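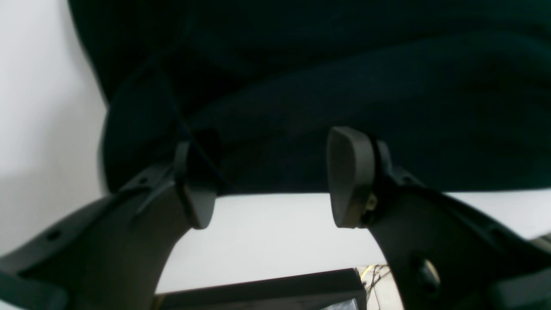 Lapointe Throw Blanket – by Clarivero

Heavy, soft, and big enough to share. The Lapointe is the throw we get the most email about, so we brought it back for another season. Same weight as before, new edge stitching.

Details
Midweight knit, brushed on one side
Double-stitched hem on all 4 sides
Comes in 3 sizes: lap, couch, full bed
5 colors, see the menu. Slate is sold out until January
Ships folded in a cotton bag, bag is reusable

Which size?
Lap is for one person in a chair. Couch covers two if you sit close. Full bed will hang over a bit on a standard full and come up short on a queen – get a Zedenix topper if you need queen, we don't make this one that big. Sorry, we get asked a lot.

Care
Wash cold with like colors. Wash it alone the first time, darker shades can bleed a little. Tumble dry low, 15 minutes, then hang it over a rail or a door to finish. No softener, it flattens the brushed side. No iron either. Some lint in the first few washes, thats normal, clean the dryer screen.

If you get a pulled thread, don't yank it. Snip it close or work it thru to the back with a needle.

Shipping
Orders in before noon go out same day from our Ornitthorpe warehouse. After noon, next business day. Couch and full bed sizes ship in a box, lap size goes in a mailer. Tracking comes by email – check your spam folder before writing us please.

Returns
Unwashed, with tags, in the bag it came in. We pay return postage on exchanges for size or color. Refunds go back to the card you used. Washed blankets we can't take back unless there is a fault in the seam or the knit, in which case send a photo and your order number and we'll recieve it no problem.

Gift wrap available at checkout, lap and couch only.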